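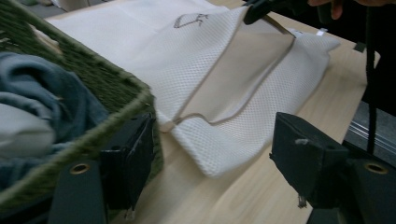
Section 4: Preparing Laundry in Mesh Bags

4.1 Scope of this section

This section applies to all residents of Relthorpe House and Sesarside who use the shared laundry service. It covers the preparation of personal clothing in the white mesh bags supplied on arrival, the delivery of filled bags to the laundry room, and the care of the bags between washes. Bed linen and towels are dealt with separately in Section 5. Items which require dry cleaning are not accepted.

Residents who prefer to wash their own clothing in the self-service machines may follow steps 4.3 to 4.5 and disregard the remainder.

4.2 What is needed

Before starting, have the following to hand:

Mesh laundry bag with zip (one for light items, one for dark)
Basket containing the clothing to be sorted
Name label and laundry pen
A clear table or other flat surface, clean and dry

Additional bags may be requested from the laundry office, Room 126. A resident may hold up to four bags at any one time.

4.3 Sorting the clothing

1. Place the basket at one side of the table so that the rest of the surface is free for the bag.

2. Take out each item in turn and read its care label. Set aside anything marked "hand wash only" or "do not wash".

3. Separate light clothing from dark. Denim should be treated as dark, whatever its shade, and should not share a bag with white or pale items.

4. Empty all pockets. Tissues, coins, keys and pens are the items most often found in the machines, and the laundry service does not accept responsibility for clothing marked by them.

5. Fasten zips, hooks and poppers on the clothing itself. Leave shirt buttons undone.

6. Turn jeans, printed T-shirts and dark knitwear inside out.

Note: Heavily soiled clothing should be handed in separately at the counter. Please do not treat stains with bleach before handing items in.

4.4 Opening and checking the bag

1. Lay the empty bag flat on the table and smooth out any large folds by hand. A bag which has been stored folded may not lie completely flat. This is acceptable.

2. Find the zip. It runs within the beige seam, and the pull tab is small. If the tab is not visible, follow the seam with a finger to each end.

3. Hold the fabric steady close to the tab with one hand and draw the zip open with the other. Open it along its full length before putting anything in.

4. Look over both layers of mesh for tears, loose threads or snags. Hold the bag up to the light if necessary.

5. Check that nothing from the previous wash remains in the corners. Single socks are frequently overlooked.

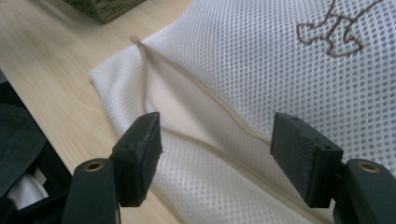
Mesh bag lying on the table, with the zip seam running across it.

Caution: Do not pull the zip sideways or against a fold in the mesh. If the fabric becomes caught, stop, move the tab back a short distance and ease the mesh free with the fingertips. Scissors and other sharp objects must not be used.

4.5 Filling and closing the bag

1. Place the clothing in the bag one item at a time. Larger items go in first. Do not roll or knot clothing, and do not place one closed bag inside another.

2. Fill the bag to no more than two thirds of its capacity. The dry weight of a filled bag should not exceed 2 kg. A hanging scale is provided beside the counter for residents who wish to check.

3. Spread the contents evenly so that the bag can be laid flat once more.

4. Bring the two sides of the opening together and close the zip slowly, keeping the clothing clear of it with the other hand.

5. Make sure that the zip is closed to the very end. Where the bag has a cover or loop for the tab, tuck the tab into it.

6. Lift the bag by its upper edge and shake it gently once. If the zip moves, the bag is too full and some items should be taken out.

Note: Jeans are heavy when wet. No more than two pairs should be placed in one bag, and they should not be combined with delicate items.

Delicate items – tights, fine knitwear, anything with lace or beading – require a bag of their own. Write "D" on the label, after the room number. These bags are washed on the gentle programme and are not put through the full spin of 1,000 revolutions per minute used for ordinary loads.

4.6 Labelling

Each bag must carry a label showing the resident's surname and room number, written in capital letters with the laundry pen provided. Ordinary ballpoint does not withstand washing.

1. Write the label before attaching it and allow the ink to dry.

2. Attach the label with the loop provided. It should be fixed to the seam and never pushed through the mesh.

3. Remove any old label bearing a different name or room number.

Bags received without a legible label are kept on the shelf behind the counter and are not washed. Residents who have changed rooms should collect new labels before their next wash. Printed designs and logos on the bags are decorative and are not used to identify them.

4.7 Handing in and collection

Filled bags may be handed in at the counter from 7.30 a.m. until 10 a.m. on any working day. Bags handed in by 10 a.m. are normally ready for collection on the following working day. Those handed in on a Friday are returned after the weekend.

1. Place light and dark bags in the separate trolleys provided at the counter.

2. Enter the number of bags against your room number on the daily sheet.

3. Return your basket to your room. Baskets left in the laundry room obstruct the passage to the dryers and will be moved to the store.

4. On collection, check the label and open the bag at the counter if you believe that anything is missing. Claims cannot be considered once the bag has been taken away.

Residents at Sesarside should note that the trolley from that building leaves at 9.15 a.m. Bags which miss the trolley may be brought to the Relthorpe House counter in person before 10 a.m.

4.8 Drying

Clothing is tumble dried at low heat in the open drum and replaced in its bag, unless the label is marked "ND" (not dried). Bags marked "ND" are returned damp and should be emptied on the same day. Drying frames are available in both buildings and may be borrowed overnight.

Residents using the self-service dryers should take the clothing out of the bag first. A low-heat cycle takes around 25 minutes for a single bag of light cotton clothing. Denim takes considerably longer.

Caution: Mesh bags must not be ironed or laid over a radiator. The netting may shrink or lose its shape at high temperatures.

4.9 Care and storage of the bags

1. Empty the bag fully after each wash and leave the zip open until the mesh is dry.

2. Brush lint from the seam with a soft, dry brush. Pay particular attention to the ends of the zip.

3. Fold the bag loosely, once or twice, with the zip on the outside. Do not crease it tightly along the seam.

4. Keep the bag on top of the clothing in the basket or in a drawer. Damp clothing should not be stored in a closed bag.

A bag with a small snag may continue in use. A bag with a hole through which a fingertip can pass must be exchanged. Bags are exchanged free of charge where the damage results from ordinary wear – a charge applies to bags which have been cut, ironed or lost.

4.10 Common difficulties

The zip will not move.
Lay the bag flat, straighten the seam and look for threads or mesh caught near the tab. If it still does not move, take the bag to the counter without forcing it.

The zip opened during the wash.
The bag was probably overfilled or not closed to the end. Repeat step 4.5 with fewer items. If the zip opens a second time, exchange the bag.

Clothing is returned badly creased.
Reduce the quantity in the bag and spread the items before closing it.

Clothing has taken on colour from another item.
Wash the affected item again promptly and do not dry it. New dark garments should be washed alone on the first two occasions.

A bag has not been returned.
Check the unlabelled shelf first, then report the matter at Room 126, stating the number of bags entered on the daily sheet.

Enquiries concerning this section should be addressed to Vsevolod Moroz, Laundry Services, Room 126. Replacement labels and laundry pens are issued from the same office during counter hours.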